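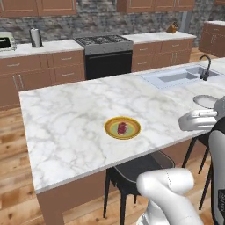 Do points apps make children behave better at school?

I've looked for good evidence that they do and haven't found any I'd trust, and three years as the parent of a child who has one hasn't changed my mind.

Ours is called Kaimal. It arrived in July, in the last week of term, when everybody is too tired to read anything, with a letter saying the school was "delighted" and that families would be able to "share the journey". Children get points for being kind, being ready, trying hard and something called active listening. They lose points for the opposite. Parents get a ping on the phone.

My daughter was 7 at the time and she loved it for a fortnight. Then she worked out that the boy who throws things gets a point every time he doesn't throw something, and that she gets nothing for never throwing anything at all. I had no answer to that. I still don't.

I asked at the parents' evening what the school was measuring. Ilse Kohlhase, who teaches her and who I like very much, said the app had "made a real difference". I asked compared with what. She laughed and said I was the second person to ask her that, and the other one was her husband. To be fair to her, she didn't pick it. She has thirty children and a tablet she is supposed to tap while teaching them fractions.

The head, Helmut Wiegand, did pick it, and he sent me the document that persuaded him. I read all of it. It was written by the people who sell the thing. There was a graph with no numbers up the side. There was a survey in which teachers who had chosen to carry on using the app said they were pleased with it - well, they would be. The teachers who gave up weren't asked.
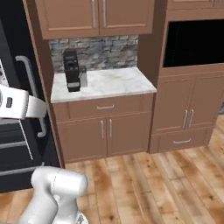 White robotic arm in a simulated kitchen.

I put some of this on the parents' Facebook group, which was a mistake. I wrote four mild sentences and by bedtime there were 200 comments under them, most of them about other things. One mother said I clearly didn't care about bullying. Somebody's uncle blamed the whole business on the end of handwriting lessons. Zlatko Berisha, who has twins in the year above, posted a photo of their points totals side by side and asked why the one who bites was winning, and I thought that was the best contribution of the evening.

A few people wrote to me privately, and those messages were more use. Imke Ackermann told me her son had begun asking "is it worth points?" before he would lay the table. Another parent said the app was the only way she ever heard anything good about her lad, and she'd cry if they took it away. I believe her. I'd want to know, though, why it takes a phone alert for a school to tell a mother something nice about her child.

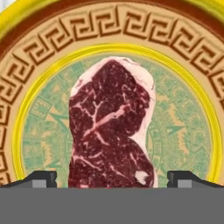

The money bothers me as well. The subscription costs the school 2000 a year, by the head's own figure, and in the same newsletter we were asked to send in glue sticks. I did ask what happens to the records when a child leaves. Mr Wiegand said he would find out. I've asked again since, politely, and he is still finding out.

I can't prove the app does harm, and I'd be a hypocrite to claim it on the strength of one bored girl and a handful of messages. The behaviour might really be better. But the school says it works, so the school ought to be able to show me a before and an after, and so far I've been shown a cartoon badger holding a trophy.

There's a meeting about renewing it after half term. I've asked for the number of children sent out of class in the year before Kaimal and in each year since. If I get it I'll put it up here, whichever way it points.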